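Trirnora Hand-Held Gripper Pair
Equipment pool > Grippers > Hand-held

Status: available, two pairs
Booking: by the half day, ask Letay Jemal
Comes with: left and right gripper, marker cubes, cables, carry case

If you've only ever collected demonstrations by steering an arm from a desk, borrow these for an afternoon. You hold one in each hand, lean over the job and just do it, and the motion comes out as something you can replay on an arm later. We had them in a kitchen on Monday and I really didn't want to give them back!

Each gripper carries a cube with printed square markers on top, and that's how the tracking software knows where your hands are. Keep the cubes clean and keep your sleeves off them. A smudge across one face cost us a good chunk of the morning before Natnael spotted it.

How they compare with the Didenko pair

We ran both sets through the same kitchen jobs, 200 tries each. The Trirnora pair was quicker to learn (new people were comfortable before their first coffee break) and much kinder on the wrists, at 311 grams per hand. The Didenko closes harder and is still the one I'd take for jars and anything with a tight lid. For soft or lumpy things I'd pick Trirnora every time. You can feel the squeeze through the trigger, and that's a lovely thing to have when you're trying not to leave dents. 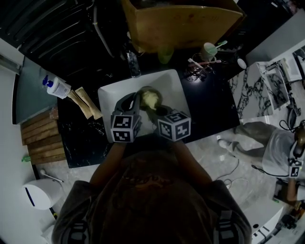
Zineb El Fassi
Equipment lead, Porkberg Workshop

Working over a tray with both hands is where this pair shines. The fingers can come in from either side of something small and meet in the middle, and with a bit of practice you stop thinking about the tools at all. Two people can record in the same kitchen too, as long as you sort out the cables first.

Good to know
Marker sheets wear at the corners. Spares are in drawer 2.
Charge the case overnight, the quick charge isn't worth it.
Recalibrate after any drop, even a little one.
Replacement value is 795 per pair, so please use the wrist straps.

Also in this section: Didenko pair, Zorneck wrist camera, finger pads and spares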